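Chapter 5

Where Things Live: Storage, Surfaces and the Household Habit

Every home runs on a map that has never been drawn. It records where the scissors are, which drawer holds the batteries, and how far down the pile the electricity bill has sunk. The people who live there carry the map in their heads, usually in slightly different editions, and a fair share of domestic argument comes down to a disagreement between the two.

The last chapter dealt with rooms: how they came to be divided, named and heated. We now move in closer, to the things inside them. A room can be described in an afternoon with a tape measure. Its contents will take longer, and they will have moved by the time you finish.

Historians of the home were slow to take an interest in storage. They wrote at length on chairs, which people sat in and artists painted, and on beds, for much the same reasons. Cupboards got a paragraph. Drawers were noticed when they had secret compartments and ignored when they had string in them, although the string tells us a good deal more about how people lived. Most households have never owned a secret. Nearly all of them have owned string.

Keeping and putting away

We begin with a distinction that will be used throughout this chapter. To keep a thing is to decide that it stays in the house. To put it away is to decide where. The two decisions feel like one, and in a well-ordered home they happen together. In most homes the first is made at once and the second is left for a quieter day.

The gap between them is where clutter comes from. A kept thing that has not been put away is, for the purposes of this book, an unplaced object. It may be useful, valuable or even loved. It is on the stairs all the same.

Unplaced objects gather on flat surfaces at a convenient height. The hall shelf, the kitchen table and the top of the fridge all draw them in, and the rate at which they do so has little to do with how much cupboard space is available. Readers who doubt this should think of the last time they bought a cupboard. There will have been about a fortnight of calm.

The Listlow survey

A good deal of what follows draws on the Listlow survey, a modest study of 38 households in a market town of that name. Each household kept a diary for 72 hours, writing down every small object that was looked for, where it was expected to be, and where it was found. The diaries were then gathered in and read, a job made harder by the fact that several of them had been mislaid.

The survey has its faults. The sample is small, the town is prosperous, and people who agree to keep a diary of lost objects are probably not typical of those who lose them. Diary-keepers also tidy up. More than one entry from the first morning describes a kitchen so orderly that the third day reads like a different address.

Even so, the results were clear enough to be worth teaching. Objects used every day were seldom lost for long. Objects used once a year were seldom lost either, having been put somewhere definite and left alone. Trouble came in the middle, with things needed every few weeks: the tape measure, the stamps, the spare key, the small screwdriver that fits the glasses. These had been used often enough to be moved and too rarely to be remembered.

We shall call this the middle shelf problem. It will come up again in Chapter 7, when we turn to sheds.

Boxes within boxes

The usual cure for the middle shelf problem is a container. A box gives a group of objects a shared address, so that the owner has one place to remember and a smaller area in which to be disappointed.

The idea is very old. Among the finds from the settlement at Pilisska were the remains of a shallow chest with internal divisions, some of them still holding what their owner had left there: bone needles in one, beads in another, and in a third a mixture of broken bits that the excavation report lists as miscellaneous. It is hard not to warm to that third compartment. Whoever owned the chest had a system, and the system had a corner where it gave up.

Divided containers work differently from open ones. An open box asks only that a thing be dropped in. A divided box asks that it be sorted first, which takes a moment's thought, and a moment's thought is precisely what people coming in with wet shoes don't have. Against this, the divided box pays its owner back later. Things can be found by eye. A missing item leaves a visible gap, and a gap nags in a way that a slightly less full box does not.

Makers have understood this for a long time and have sold accordingly. The Arsenault catalogue, which went out to 800 subscribers in its first season, offered desk boxes, sewing boxes, glove boxes, collar boxes and a box for keeping the keys to the other boxes. Its compartments were named in print, so that a buyer knew what was meant to go where. Surviving examples have almost all been put to some other use. One collar box, now in a museum, arrived full of seeds.

This is the first rule of compartments, and students may as well learn it now: the maker names them and the household renames them. A space is defined by what fits in it and by who is nearest when it happens to be empty.

The trouble with tables

If the box is storage that admits what it is, the table is storage that denies everything. It is bought for eating, writing or cards. Within a week it is holding post.

The Grarkasar apartment study, carried out in a large block where every flat had the same floor plan, is useful here. With the rooms identical, the differences had to come from the people. Residents were asked what their main table was for, and most said meals. They were then asked to clear it and lay it, and the clearing took longer than the laying in nearly every flat. One resident cleared hers by lifting the cloth at its four corners and carrying the whole lot into the bedroom. The researchers recorded this as an advanced technique.

Tablecloths deserve more attention than they get. A cloth marks a table as being on duty. People hesitate to put a toolbox on one, or a bicycle pump, or anything that has been outside. The hesitation isn't strong and doesn't survive a busy week, but it shows up in the diaries. Covered tables collected fewer objects than bare ones, and the objects were smaller and cleaner. What they did collect tended to come in company: a tray, a dish, a box with tissues in it. A container on a cloth looks deliberate. The same things scattered loose look like a mess, though they take up no more room.
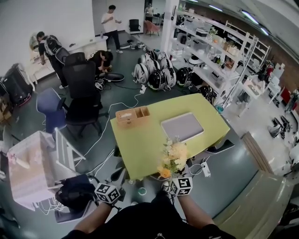
Why does a tray make a table look tidier when nothing has been taken off it?

Because the eye counts groups before it counts objects. Keys, coins and a pair of glasses lying apart are read as separate jobs waiting to be done. Set together inside a rim, they are read as one thing that already has its place, and most people will leave it alone.

Trays have a second virtue, which is that they can be moved. A tray allows its owner to clear the table without making a single decision about anything on it. Purists regard this as cheating. The diaries suggest that it is the most widely practised form of housework in Listlow, particularly around 5 in the afternoon when visitors are expected at half past.

What this chapter covers

The sections that follow take the home one surface and one container at a time. Section 5.1 looks at halls and the things dropped in them. Section 5.2 takes up the kitchen drawer, including the one that everybody has and that no catalogue has ever managed to sell. Section 5.3 returns to Pilisska for a longer look at the chest and its miscellaneous corner. Section 5.4 deals with tables, cloths and trays in more detail, and Section 5.5 with the airing cupboard, on which feelings run surprisingly high.

Before reading on, you may like to try the Listlow diary for yourself. A single day will do. Write down each small thing you look for, where you thought it would be and where it was. Leave the room as it is, resist the urge to tidy before you start, and keep the notebook somewhere you will be able to find it.

Key terms: unplaced object; shared address; divided container; middle shelf problem; on-duty surface.

Related chapters
Chapter 2: Doors, Locks and Who Had the Key
Chapter 4: Rooms and Their Names
Chapter 6: The Larder Before the Fridge
Chapter 7: Sheds, Lofts and Other Postponements
Appendix B: Keeping a Household Diary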